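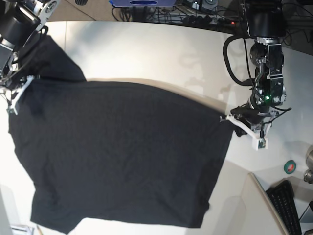 Kerell gripper kit, fitted to a pair of home-built arms

I've had the Kerell fingers on both arms since April and I'm really pleased with them! My old ones were fine with blocks and hopeless with cloth. These have long flat fingers that get hold of a hem properly, and with 50 hours of laundry practice on them I've snapped only one (my fault — I drove it into the table).

Fitting took an evening. Natalia Camacho at the Elgate workshop lent me her small hex keys, as the ones in the bag are soft as cheese. There are 21 screws a side and the instructions skip a step where the wrist cable goes through, so do that before you tighten anything.

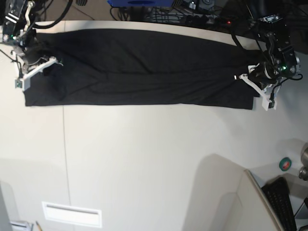
Both grippers on a black cloth, one at each end.

Thin cotton is where they shine. Thick towels still slip now and then, and I'd like a spare set of fingers in the box. I'd buy them again tomorrow, and I'm already eyeing the wider ones for jumpers.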